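アルミフレームの縦格子の前に付けたプレートがたわみます。固定方法と、床のケーブルの始末について

カテゴリ:DIY・工作 > 棚・フレーム・金具
閲覧数 3214 回答 3件 解決済み

縦格子の初心者

作業部屋の一角に、アルミフレームで低い仕切りを組みました。上に横レールが一本通っていて、その下に縦のアルミがずらっと並んでいる形です。もともとはVastmontの展示用パーティションのキットで、中古で譲ってもらったものに、手持ちのフレームを足して幅を合わせました。

その手前にグレーのプレートを一枚取り付けて、上のほうに取付具を横一列に付けています。取付具は5つです。仕切りの全幅にプレートを張ると重くなるので、左側だけにしました。右側は縦格子がそのまま見えています。

困っているのは次の二点です。

まずプレートの固定です。今はプレートの裏側にL字の金具を付けて、横レールの下側の溝にナットで留めています。留めているのは左右の端の2か所だけです。取付具に物を差したり抜いたりすると、プレートの下のほうが前後に動きます。手で押さえると止まりますが、離してまた差すとやはり動きます。下を縦格子に直接ビスで留めてしまえば早いのでしょうが、できれば格子には穴を開けたくありません。あとで配置を変えるかもしれないからです。

両面テープは一度試しました。Favitzの厚手のもの(棚に貼ってあった番号は2279でした)を裏の四隅に貼って、最初の週は調子が良かったのですが、火曜の朝に来たら下の二つが剥がれていました。貼る前に拭かなかったのが悪かったのかもしれません。

もう一点は仕切りの向こう側の床のことです。ケーブルを床に置きっぱなしにしています。仕切りの上を越えてこちらに引き込みたいものもあり、レールの角で被覆がこすれないか気になります。床に穴を開けたり、モールを接着したりするのは避けたいです。床材を傷めると元に戻せないので。

プレートの固定は何か所くらいが普通でしょうか。ケーブルのほうも、レールの溝を使ううまい方法があれば教えてください。費用はあまりかけたくありませんが、工具は六角レンチとドリルくらいなら持っています。

ねじ山修理中

上だけ留めているなら下が動くのは当然なので、下も留めてください。穴を開けたくないなら結束バンドでいいと思います。プレートの下に穴を2つ開けて、格子の縦棒にくるっと回して締めるだけです。見た目は悪いですが動かなくなります。

ケーブルは養生テープで床に貼ればいいのでは。うちはずっとそれです。

縦格子の初心者(補足)

さっそくありがとうございます。結束バンドは考えませんでした。ただ、格子が縦棒だけでなく、間が平らなパネルでふさがっているので、バンドを裏へ回すことができません。説明が足りずすみません。「格子」と書いたのがまぎらわしかったです。

養生テープは前の部屋で使っていて、はがしたときに糊が床に残ったので、今回は別の方法にしたいと思っています。

寸法も書いておきます。縦棒の見えている幅と、横レールの溝の幅は、キットの説明書がないためノギスで測る予定ですが、まだできていません。プレートの裏と縦棒の面のすきまは、金具のところで33ミリあります。このすきまを何かで埋めれば動かなくなるのか、それともやはり下側にもねじが必要なのか、そこが一番知りたいところです。

プレート側に穴を増やすのは構いません。写真を載せます。左にあるのがそのプレートで、奥の床にケーブルが出ています。
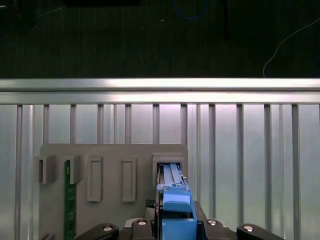 溝の隣の住人

まず溝の幅を測ってください。ここが決まらないと金具が買えません。フレームのシリーズが違うと、見た目が同じでもナットが入らなかったり、入っても溝の中で回らずに空転したりします。Vastmontのキットに手持ちのフレームを足したとのことなので、溝が二種類混ざっている可能性もあります。レールの左端と右端の両方で測るのが確実です。測るのは入口の幅だけでなく、できれば奥の広いところの幅と深さもです。端のキャップが外せるなら、断面を正面から見て紙に写しておくと店で話が早いです。

次にプレートの固定です。質問の「何か所が普通か」については、決まった数はありませんが、取付具に力をかける使い方で2か所は少ないです。上を3か所に増やし、下を2か所で受けるのがよいと思います。

上の3か所目は真ん中です。両端だけで留めていると、中央の取付具に差し込んだときにプレートが弓なりに反ります。今の金具と同じものをもう一つ買って、後入れできるナットで付けてください。後入れナットは溝の正面から斜めに入れて、中で起こすタイプです。普通のナットはレールの端からしか入らないので、途中に足そうとすると端の部材を全部ばらすことになります。組んだあとの追加は後入れ一択です。

下の受けは、引っ張る力と押す力を分けて考えます。

押す力、つまり差し込むときに奥へ逃げる動きは、すきまにスペーサーを入れれば止まります。33ミリならゴム足と木片の重ね合わせで足ります。木片をプレートの裏にねじ止めして、縦棒に当たる面にゴムを貼ります。当てる場所はパネルの真ん中を避けて縦棒の上にしてください。薄いパネルだと押されてへこみます。厚みは33ミリちょうどでなく、ゴムが少しつぶれるくらいにします。すきまが残ると、かたかた鳴るようになります。

引っ張る力、つまり抜くときに手前へ来る動きは、スペーサーでは止まりません。ここは何かで留める必要があります。縦棒に溝があるなら、上と同じように後入れナットとL字金具で留まります。縦棒に溝がなければ、仕切りの下端に横材が通っていないか確かめてください。横材があり、そこに溝があれば同じやり方ができます。溝付きの横材がないときは、仕切りの左右の柱に別のフレームを一本渡して、プレートの下をそれに留めます。材料費は増えますが、格子には穴が開きません。

左右の柱に渡す場合、右側の何も付けていない部分の前にもフレームが通ることになります。右側も手で触る場所なら、高さをよく考えてください。膝や肘が当たる高さだと毎日ぶつけます。

両面テープは、剥がれたものを貼り直すのはやめたほうがいいです。どうしても使うなら、スペーサーが横にずれないための補助にとどめてください。貼る面はアルコールで拭き、乾かし、押さえて一晩置きます。重さと抜き差しの力を全部テープに持たせる使い方は、番号の大きい強力タイプでも続かないと思います。

ナットの締めすぎにも気をつけてください。六角レンチの長いほうを持って力いっぱい締めると溝の縁が開きます。短いほうを持って止まるまで、あとほんの少しで十分です。締めてから一週間後にもう一度だけ増し締めすれば、普段の使用ではそうそう緩みません。

順番は、上の中央、下の受け、スペーサーの順が楽です。先にスペーサーを入れてしまうと、金具の位置がわずかに合わなかったときに全部外すことになります。私はこれで一度やり直しました。

配線は夜にやる派

プレートのほうは上の方の回答で十分だと思うので、ケーブルだけ書きます。

横レールの溝はケーブルの通り道として使えます。溝に差し込むカバー(溝キャップ、スロットカバーと呼ばれます)が売られていて、細いケーブルなら溝に落とし込んで上からカバーをかぶせれば隠れます。ただし太いものは入りません。溝の入口より太いケーブルを無理に押し込むと抜けなくなり、抜くときに被覆が裂けます。これは私がやりました。

太いものは溝に入れずに、溝に留めるタイプのケーブルホルダーを使います。後入れナットと結束バンドの台座がセットになっているもので、レールに沿って好きな位置に付けられます。うちではFlondhamのものを使っていますが、溝の幅さえ合えばどこのでも同じです。プレートの金具と一緒に注文すると送料が一回で済みます。

レールをまたぐところは、角が直接当たらないように何か挟んでください。スパイラルチューブを手のひらの長さくらい巻けば大丈夫です。ホースを縦に割ってレールにかぶせる手もあります。切断したままのフレームの端面はバリが残っていることがあるので、端をまたぐのは避けて、真ん中寄りの平らなところでまたぐのが無難です。指でなぞると切ることがあるため、確認は布でこすって引っかかるかどうかで見ます。

床の上の部分は、そもそも床に固定しないことを考えたほうがいいです。ケーブルをいったん壁際か仕切りの際まで寄せて、そこから横に這わせ、余った長さはまとめて仕切りに吊ります。余りを床で輪にしておくと、足を引っかけるのはだいたいその輪です。小さく巻きすぎると線に癖がつくので、輪は手のひらより大きめにして、面ファスナーのバンドでゆるく留めます。結束バンドで締めると、次に長さを変えたいときに必ず切ることになります。

どうしても通り道を横切るなら、置くだけのゴム製のケーブルプロテクターがあります。接着しないので床は傷みません。軽いものはずれるので、持ってみて重いと感じるものを選んでください。Gapeの黒いのを仕事場で使っていますが、台車も普通に越えられます。床の色に合わせて目立たなくするより、目立つ色のほうがつまずかないです。

それから両端に札を付けてください。どのケーブルがどこへ行くのか、付けた本人でも二か月で忘れます。マスキングテープに油性ペンで書くだけで構いません。電源の線と信号の線が混ざっているなら、レールの上と下で分けておくと、あとで一本だけ交換するときに楽です。

縦格子の初心者(お礼)

皆さんありがとうございました。

溝を測ったところ、ご指摘のとおり左端と右端で幅が違っていました。足したフレームのほうが広かったです。プレートを付けている左側はキットのレールだったので、そちらに合わせて後入れナットを注文しました。

縦棒には使えそうな溝がなく、下端の横材には溝がありました。下の受けはここから取ります。金具を少し長いものに替える必要がありそうなので、それが届いてから作業します。スペーサーは余っていた木片で先に作っておきました。ゴムはまだ貼っていません。

ケーブルは面ファスナーのバンドを買ってきて、余りを吊るところから始めます。溝のカバーは、細いほうの線が入るかどうか切れ端で試してから決めようと思います。

ベストアンサーは溝の件で助かったので「溝の隣の住人」さんにさせていただきます。

ねじ山修理中

パネルがふさがっているとは思いませんでした。それなら結束バンドは無理ですね。下端の横材の溝は、ほこりが詰まっていることがあるので、ナットを入れる前に掃除機で吸っておいてください。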